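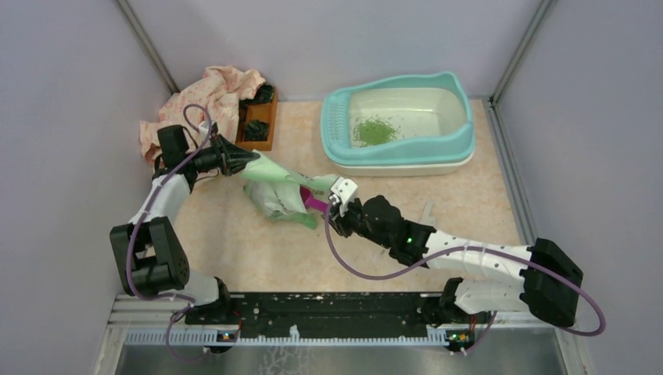
Bag and scoop on the mat, litter bench, January 2024.

Pelleted litter, packaging and dosing notes. Continues from the Kaewkla page, which dealt with pour rate only.

Purpose of this block: decide whether the light green bag can stay as the retail pouch for Totilberg, or whether we go to a stiffer film. Secondary: settle the scoop geometry so Nele can release the drawing.

Fill. Target mass per pouch is 1,158 g. Filled 17 pouches by hand from the Ulitus drum, using the small funnel. Two came up light and were topped up. Scale was re-zeroed between pouches. Static on the film is a nuisance in this dry weather: fines climb the inside wall and sit in the seal area, and the seal bar then leaves a pinhole. Wiping the mouth with a barely damp cloth fixed it on every pouch I tried it on. Write that into the filling sheet.

Opening. The mouth of this film does not stay open by itself. With the top folded back in a cuff it holds for a while, then relaxes and closes over whatever is inside. One person can scoop from it with one hand on the cuff. It is slow, and pellets end up on the mat. A gusseted base would help. So would 20 microns more on the wall, but that changes the price break, and the quote from Veleo was for 2,000 pieces at the present gauge.

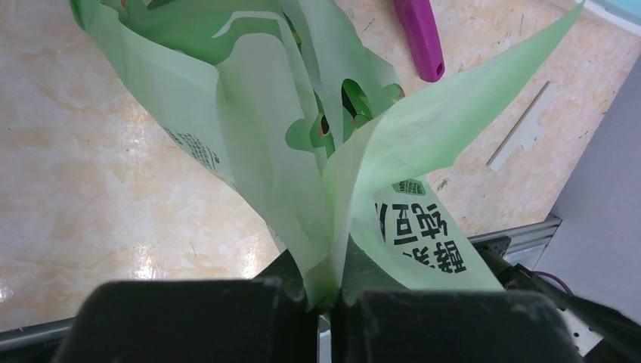 Aslak Vik wants it noted that a heavier wall makes the tear notch unreliable, that he went through this with the earlier pouch, and that he would sooner see a fold-over tie than a thicker film. Fair point. I have added a tie sample to the order, same film, no other change, so the comparison is clean.

Crumple behaviour. An emptied pouch springs back after being squashed and takes up far more room in the bin than its weight suggests. Rolling from the base and tucking the corner keeps it small. Flattening by hand does not last. If the instructions on the back panel get rewritten, put the rolling step in.

Print. Ese Bassey asked whether the artwork survives handling. Rubbed one pouch with a dry cloth and one with a cloth and dish soap, fifty strokes each. Some colour on the soap cloth, none on the dry one. I did not see a change in the printed area itself by eye. No instrument used, so treat this as an indication only. The open question is orientation. Ese's layout has the panel reading correctly when the pouch stands on its base, and on our bench the pouch spends most of its time lying down with the mouth toward the tray.
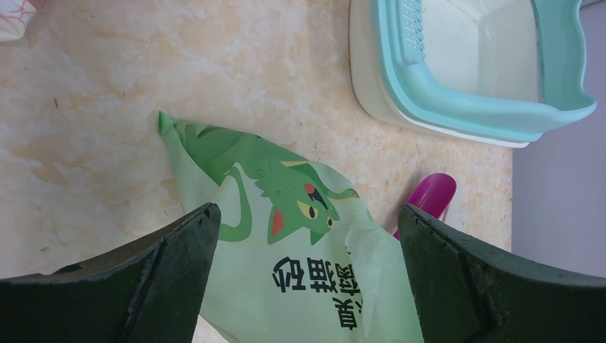
Panel layout needs a decision before the plates are cut, and I would like it made on how the pouch gets used. Everett's preference is to leave the text where it is and enlarge it. Mine is to move the lettering away from the end of the panel, where creasing is worst. Seen from the working side, with the pouch down on the mat, the green cat comes out upside down and so does the line of bold characters under it, and the film is wrinkled up on that side. The cat is still easy to recognise at that angle. I would not rely on the text. Suggest the artwork stays and the product line is repeated on the reverse, turned to suit. Ese to comment.

Scoop. Solid cup, no slots, used for dosing fresh pellets. Sifting is a separate job and should not drive this part. Points from handling:

- Handle is long enough to reach the bottom corners of a full pouch without the knuckles touching the rim.
- Flat handle twists in the fingers when the cup is heaped. A shallow rib on the underside would do. Everett to price the tool change.
- Square hole in the handle: keep. It hangs on the bench hook.
- Cup walls: keep the height. Lower walls shed pellets on the way across.
- Magenta colour: keep. It is easy to find against the green pouch and the litter.

Tray. Pellets put in with the scoop stay in a patch where they are tipped and need levelling. Tip from low over the basin. From any height the rods bounce and scatter toward the far wall. Levelling with the back of the cup works and marks nothing. The wide rim is good to grip when carrying, poor for wiping: dust collects under the roll.
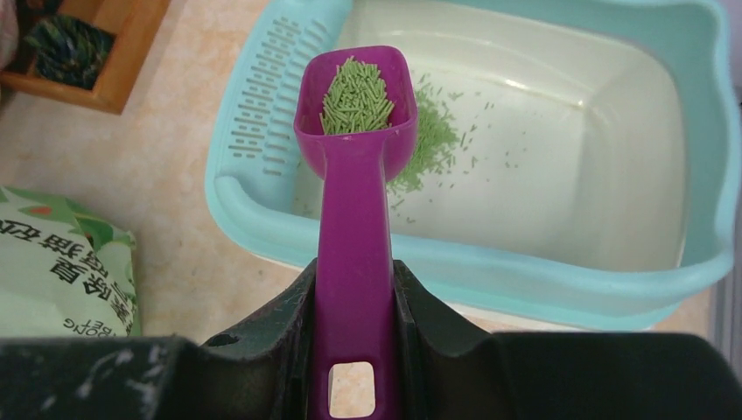 Dosing scoop over the tray, heaped load at the far end of the cup.

Level versus heaped. The instructions say "one scoop" and do not say which. Sutrisno doses level, I dose heaped, and our tray depths disagreed accordingly. Proposal is a moulded line inside the cup with the dose taken to the line. Until the tool is altered, a strip of tape inside the cup will do for bench work. Level doses only from here on, and strike off with a straight edge.

Dust. Bottom of each pouch is mostly fines. Sieved the last of one and kept the fines in a jar, labelled, top shelf. Not yet weighed. Ulitus should be asked whether the drum was filled from the end of a run.

Clean-up. Pellets swell if they get wet, so sweep first and mop after. Do not put them down the bench sink. The trap had to be taken off once already this month.

To do:
Nele — hold the scoop drawing until the rib and the dose line are on it.
Aslak — tie samples, notch test on present film.
Ese — panel orientation, reverse side text.
Everett — tool change price, both features in one quote.
Sutrisno — repeat tray depth with level doses, same tray.
Self — weigh the fines, rewrite the filling sheet, order more funnel tips.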